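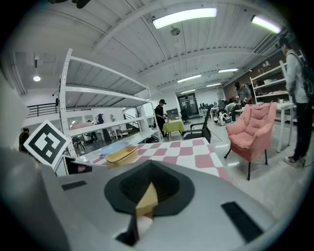 July, 6.40 am. First in, so I had the kettle and the good stool. Started on tool 3 before anyone could ask me for something else.

It has been dropping its zero since we moved the tables. You close it, the software says closed, and there is still a gap you could get a fingernail into. Open and close it a few more times and the gap wanders. Evie Clegg reckoned software. I reckoned mechanical, on the grounds that the other tools run the same build and behave. We left it there last night and I said I'd strip it in the morning.

Took the battery out, then the shell screws. Two of them were only finger tight, the two nearest the cup. Whoever did the last service (me, by the log) hadn't put any threadlock on. Cleaned the threads with a bit of alcohol, let them sit, and had a look at the slide while I waited.

The slide was dirty. It was the same grey fluff as always, from the cloths and the soft furniture, packed in with old grease until it was close to felt. Picked it out with a wooden toothpick. Wiped the rail end to end, ran the carriage by hand, wiped it again. Three wipes before the rag came away clean. I put on a very thin film of the light Irnon grease. The heavy stuff is what got us here, I think. It holds everything that lands on it. I have written LIGHT ONLY on the lid of the tin and put the heavy tin on the top shelf of the store.

Belt next. Tension gauge said 207 where the sheet wants 254. That would do it by itself, if the belt is slack enough to hop a tooth under a hard squeeze. Loosened the idler, brought it up, nipped the bolt, checked again, and it had gone over. Backed off. Took me four goes to land on it, because the reading shifts when you do up the bolt. Tip for later: set it a touch under, then tighten, and it comes up to where you want it.

Teeth on the belt looked all right. There is some polish on one stretch, which is where it lives most of the day, but no cracks and no missing corners. I have put a new one on order with Pearce anyway. They said before the end of the month. They said that about the screws as well.

Back together by 8.15. Threadlock on all the shell screws this time, crossways, snug and no more. Ran the zero routine and it took first try. Then 30 open and close cycles with the feeler gauge, writing down the gap every fifth one. No drift. Did it again with a foam block in the jaws so it had something to push against. Still no drift. Felt pretty good about that and had some toast.

Then the marker. I had bumped it getting the shell off, and the tracking doesn't like it if it has moved. Redid the marker calibration from scratch. First pass failed because I was standing too close to the wall and it had nothing much to look at. Moved out to the middle of the floor and did the slow figure eights with my arms out. It passed on the second go, with a better number than it had before I touched it. Saved the file under today's run and moved the old one into the archive folder instead of deleting it, which I have been told off for.

Oddur Grímsdóttir came by mid-morning wanting tool 3 for the afternoon block. I said after lunch, and only if it held its zero while it was warm. The fault was always worse after an hour of work, so a cold pass doesn't prove much. Left it cycling on the bench with the fan off and went and did the cables.

The cables took longer than they should have. Every lead in the drawer has been coiled by someone different. I sorted them by length and put coloured tape at both ends, green for short and white for long. One had a loose collar at the connector end that cut out if you bent it. Binned it. I cut the end off first so it can't be rescued from the bin and put back in the drawer, which has happened.

Checked tool 3 before lunch. Warm to the hand, zero still good. Ran the feeler gauge again and got the same numbers as in the morning. Signed it over to Oddur with a note taped on asking to be told straight away if the gap comes back, and not at the end of the day.

Afternoon was quieter. Wrote up the job in the Tindon log under mechanical, with the belt figures before and after. Told Evie it was the belt. Evie asked whether the software should have noticed the hop, and that is a fair question. The motor knows where the motor is, and it doesn't know where the jaws are if the belt has slipped between the two. We talked about having it nudge the hard stop every time it is picked up and compare. It would cost a couple of seconds. Evie is going to try it on the spare tool first.

Changed the service sheet while I was at it. Belt tension used to be on the long service only. It is now on the short one as well, along with the rail wipe. Added a line for threadlock with its own tick box, for my own benefit mostly.

No word from Oddur by 4, so I went and asked. No gap. It had been fine all block. There was a small squeak on opening that wasn't there before, and I could hear it myself when I held it up to my ear. Could be the fresh belt tension bedding in, could be the idler. I'd rather it was the tension.

Still to do: the same job on the other tools, starting with the Tundon one, which has had the most hours. Ring Pearce. Find out where the second tension gauge went. Buy toothpicks.

Home by 5.30, rain most of the way.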